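2022-01-20

Grey all day and I have been indoors for every minute of it, sorting out kitchen things, and I'm more pleased with myself than a person should be over a cupboard.

It started with the kettle. I went to put it back after breakfast and couldn't, because the mail-order box from Siregar was still sitting where the kettle lives, and it has been sitting there since before New Year. So I opened it (finally!) and it was the hooks I'd ordered for the inside of the larder door, and the hooks made me look at the larder door, and by ten o'clock I had the entire bottom shelf out on the floor and was kneeling in the middle of it with a bin bag. You know how it goes.

Things found: a jar of mixed spice from Mum's old place in Jestdale, so old that the label had gone the colour of tea. Birthday candles, mostly burnt. A pastry brush with hardly any bristles that I was quite sure I'd thrown away when we moved. Five lids belonging to tubs we no longer own. I kept trying them on the tubs we do own, as if they might have changed their minds. They all went in the bag, and then I took one back out because it's a good lid, and then I put it back in again. Progress.

Rianne rang in the middle of it, so I had her on speaker on the floor next to me while I sorted. She's decided she is going to take the flat in Trurnilstead after all, moving in February, and she wants to know what she needs for the kitchen, which is a dangerous thing to ask somebody surrounded by saucepans. I talked at her for ages. She has one frying pan and a set of chopsticks, Rianne Claeys, grown woman with a pension! I told her to get one decent deep pot with a lid that fits, and to get it before she buys anything nice to look at. She'd been looking at knife blocks. She wants a toaster oven too and I said fine, but measure the worktop first, and measure it with the door open, which I say as someone who once couldn't open hers past halfway without moving the bread bin.

We had a bit of a back and forth about mugs. She says cupboard, I say hang them up. Our old cupboard at Varnton Road was so shallow that the mugs had to go in handle first, one chipped every week, and I've never gone back to stacking them. She says hanging mugs get dusty. They only get dusty if you don't drink enough tea, I said, and she laughed so much she had to put the phone down and find a tissue.

Lunch was cheese on toast standing up. Then Sutrisno came by to return the cake tin and made the mistake of asking if I needed a hand, so he got the high shelf, being the only one of us who can reach it without the stool. He was very good. He did hold up every single thing and ask "keep?" in a hopeful voice, and I did say yes rather more than I'd planned to. The fish kettle is staying. I've used it three times in my life but I'm not ready.

He thinks I ought to store plates upright like his mother does, in a little stand, so you can take the one at the back without lifting the whole pile off. I was sniffy about it at first and then I thought about the good dinner plates, how heavy they are and how I always want the bottom one, and I've come round. I'd want a wooden stand, one that doesn't scratch. And somewhere for it to go! That's always the catch with me, I buy the tidy thing and then have nowhere to put the tidy thing.
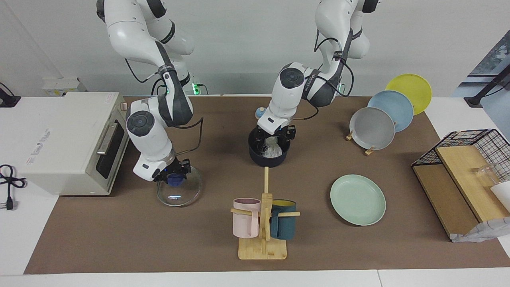
Where do you put the lids once the pots are away?

Upside down on top of the pot they belong to, with the knob pointing into the pot, so the next pot can sit flat on it. For the very domed ones I gave up and stood them in an old letter rack at the side of the shelf, and that has worked better than I expected.

I wrote that down because Rianne asked me it on the phone and I'll only forget what I told her. She also asked about glasses and I said rim up, and Sutrisno said rim down, so she'll have to make her own way in life on that one.

After he left I wiped the shelves with hot water and vinegar and let them dry with the door wide open, and the whole kitchen smelled like a chip shop until teatime. Put the hooks up. Two went on straight and the third is on a slant, but it's behind the apron so I'm leaving it. Apron, oven gloves, the string bag. The kettle has its spot back.

Did the sums on the housekeeping while the potatoes were on. £86 left to last to the end of the month, so no plate stand until then, unless there's one in the charity shop. I'll walk down tomorrow if it isn't raining and have a look, and I can take the bag of bits down at the same time, provided I don't go through it again tonight. It's by the front door. I've already been out to check on the pastry brush.

Leek and potato soup for supper, too much pepper. Bed by 9, with the book I'm not enjoying. Must remember to ring Rianne back about the curtains, and to find out what Sutrisno wants for all that reaching. He said nothing, but he did look at the cake tin.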